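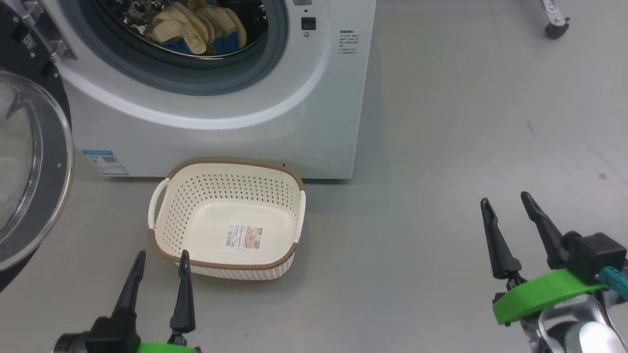 November, early evening. Laundry day and I am so happy about it! The yellow cloth and the blue thing went through together and I love those two colors side by side. Spent 50 minutes on the quick cycle reading my Ollov book - finished chapter 2 and went straight on.
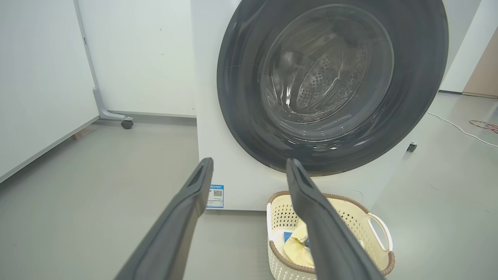 The basket with the rope-look rim is still my favorite buy from the Semdale shop. It's light, it has a handle, and it fits right in front of the washer!
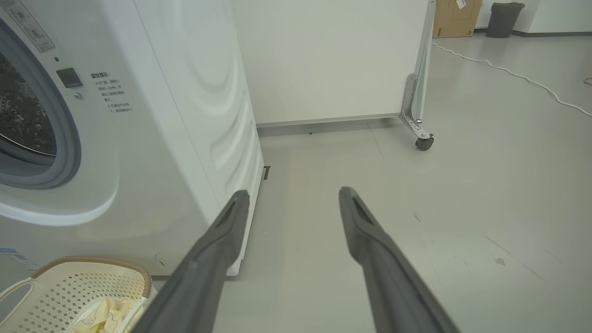

Nuwan Patwary says I should leave the washer door open afterward so the rubber can air out. Going to try it all month!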